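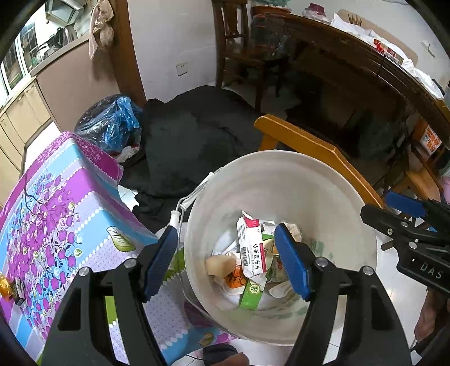
I have been through more small trash cans than I care to admit, and when the last one cracked down the side I told myself I would buy something decent and then stop thinking about trash cans. So I got the Piddale, the small round one in white plastic, and of course I have been thinking about it ever since, enough to sit down and write this. Mine lives on the floor right next to the table with the purple, blue and white cloth on it, the one with the scalloped border, and that's where nearly everything gets dropped: snack wrappers, little cartons, the medicine box once the last strip is gone. It's a wrapper bin, basically. If you want something for a whole family's kitchen garbage, this isn't your review, go look at the tall ones with the lids.

First, the size. Piddale sells it in three, and I have the middle one. I nearly went bigger and I'm glad I didn't, because the big one would stick out past the table and I'd be kicking it every time I got up from the armchair. The middle one sits close in. The downside is that boxes eat up all the room. One medicine carton thrown in whole will stand up on end in the middle of everything and make the bin look full when it's half air. I know, I know, flatten your boxes. I do it maybe one time in four.

The round shape turned out to matter more than I thought it would. My old one was a square Brellstead, and it was a nice enough thing to look at, but stuff got down in the corners and stayed there. Orange peel, tea leaves, a cough drop that had basically become part of the plastic. With the round one I run a sponge around the inside and I'm finished. There's nowhere for the gunk to hide! The Brellstead did fit better against a wall, I'll give it that, so if your bin is going between a cabinet and a wall you might still like a square one.

It's an open top, no lid, no pedal, nothing to break. I had a pedal one before the Brellstead (a Darwish, the shiny kind) and the pedal went in under a year and after that I was lifting the lid with my fingers like an animal. For dry trash I really don't miss a lid. For food I do, a bit. If a piece of something goes in there on a warm afternoon you'll know about it by evening, so now the worst of the food goes straight into a plastic bag on the floor and gets tied up and taken out the same night. That's a habit I should have picked up years ago and it has nothing to do with the Piddale, but there you go.

Now the liner question, which is what half the comments on the store page are fighting over. There were 841 reviews when I bought mine and I read way too many of them. People complain that grocery bags slide down inside. They do, with some bags! The thin crinkly ones slip if you drop anything heavy in. What works for me is twisting the extra into a knot on one side and pulling it tight over the rim. Half the time I skip the liner altogether, throw the wrappers in bare, and tip the whole lot into a bigger bag when it's full. A man named Ferhat Başaran left a long comment saying he cuts a rubber band from an old bicycle tube and stretches it around the outside. I tried it with an ordinary wide rubber band and it held fine, though it looks a little silly.

It's light, which is good and bad. Good when you're carrying it to the kitchen with one hand, bad when you catch it with your foot. I've tipped mine over twice, both times when it was close to empty. Once there's some trash in it, it stays put. I thought about putting a flat stone in the bottom and then decided I'm not that person.

As for cleaning, dish soap and warm water, and I leave it upside down in the shower to drip. White does show everything. Soy sauce came off the same day, but a splash of something with turmeric in it left a yellow shadow that took a couple of rounds of baking soda. If that sort of thing will bother you, get a darker color. I like the white since I can see when it needs a wash, and with a black one I'd pretend it didn't.

I also looked at the Tarari, the one with the metal ring that clamps the bag down. It's a smart idea and my sister swears by hers, but it costs a good deal more and you have to fiddle with the ring every single time you change the bag. I change mine a lot. I'd have lost that ring behind the couch by March.

So would I buy the Piddale again? Yes, same size, probably same color. I'd take off one star for the bag slipping and maybe half a star for how easily it goes over when it's empty. Otherwise it's a plain little bin that is where I need it when I've got a wrapper in my hand. If anybody has found a bag brand that really grips the middle size, please put it in the comments, I'm still looking.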